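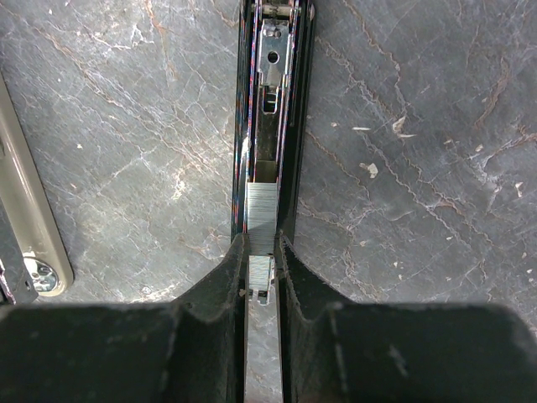
4.3 Handkamera und Greifpunkt einrichten

Dieser Abschnitt setzt voraus, dass der Arm referenziert ist und Drernby ohne rote Meldungen startet. Gelbe Meldungen dürfen Sie vorerst mit Würde übersehen. Wer die Kamera noch nicht kalibriert hat, geht zurück zu 4.2 und nimmt sich einen Kaffee mit.

Die Wahrnehmung in Drernby besteht aus zwei Modulen. Tandness segmentiert das Kamerabild und schlägt Greifpunkte vor, Lagos plant daraus die Bahn. Die beiden reden über eine gemeinsame Konfigurationsdatei miteinander, und wie in vielen Beziehungen liegt es meistens an der Kommunikation, wenn etwas schiefgeht.

Vorschlag prüfen und freigeben

1. Öffnen Sie im Bedienfenster den Reiter »Handkamera« und stellen Sie die Ansicht auf »Live«. Die beiden Fingerspitzen müssen unten im Bild zu sehen sein. Fehlen sie, ist der falsche Kamerastrom gewählt.

2. Schalten Sie die Fingermaske ein. Tandness blendet die Finger dann aus der Segmentierung aus. Ohne Maske hält das Modul den Greifer gern für das interessanteste Objekt auf dem Tisch und schlägt vor, ihn zu greifen.

3. Wählen Sie unter »Untergrund« das Profil »gemustert«, sobald die Arbeitsfläche Adern, Flecken oder sonstige Ambitionen hat. Das Profil »einfarbig« macht auf Marmormuster aus jeder hellen Ader ein Kabel.

4. Setzen Sie die Mindestgröße für Objekte auf 5 Millimeter. Kleine helle Krümel und Splitter auf der Fläche verschwinden damit aus der Objektliste. Von der Fläche verschwinden sie dadurch nicht; dafür gibt es einen Handfeger.

5. Klicken Sie auf »Vorschlag berechnen«. Nach spätestens 10 Sekunden erscheint eine Liste mit Kandidaten, der beste zuoberst. »Der beste« ist die Meinung der Software.

6. Prüfen Sie den Kandidaten in der Seitenansicht. Bei langen, schmalen Gegenständen soll die Schließrichtung quer zur Längsachse stehen. Weicht sie um über 35 Grad ab, verwerfen Sie den Vorschlag und rechnen neu.

7. Geben Sie den Griff mit »An Lagos übergeben« frei. Der Arm bewegt sich erst nach der zweiten Bestätigung.

Hinweis: Glänzendes Metall ist der natürliche Feind der Tiefenschätzung. Bei offenen Heftern, Klammerstreifen und blanken Schienen meldet Tandness Löcher, wo keine sind, und übersieht die echten. Stellen Sie »Reflexfilter« auf Stufe 2 und rechnen Sie den Vorschlag neu. Höhere Stufen filtern zuverlässig auch das Objekt weg.

Hinweis: Gegenstände, die nur teilweise im Bild liegen, führt die Liste als »unvollständig«. Sie sind für den Griff gesperrt, gelten für Lagos aber weiterhin als Hindernis. Bitte lassen Sie das so. Die Option »Randobjekte ignorieren« wurde auf Kundenwunsch eingebaut und wird auf Kundenwunsch demnächst entfernt.

Vorsicht: Die Kraftbegrenzung im Reiter »Finger« gilt pro Profil und wird beim Profilwechsel zurückgesetzt. Kontrollieren Sie den Wert vor jedem Griff an Teilen, die nachgeben, klappen oder federn. Greifen Sie niemals in den Arbeitsraum, solange die Freigabe aktiv ist.

Wenn der Vorschlag springt

Wandert der Greifpunkt zwischen zwei Berechnungen, obwohl sich nichts bewegt, flackert meist die Beleuchtung oder die Belichtung steht auf »Auto«. Fixieren Sie die Belichtung und speichern Sie das Profil unter eigenem Namen. »test_neu_final« ist vergeben.

Bleibt der Fehler bestehen, exportieren Sie das Protokoll über »Hilfe« und schicken es an Dusutus, zu Händen Orvokki Karppinen. Protokolle ohne Profildatei beantwortet Oskari Pesonen, und zwar mit der Bitte um die Profildatei.

Weiter mit 4.4, Ablagepositionen anlernen.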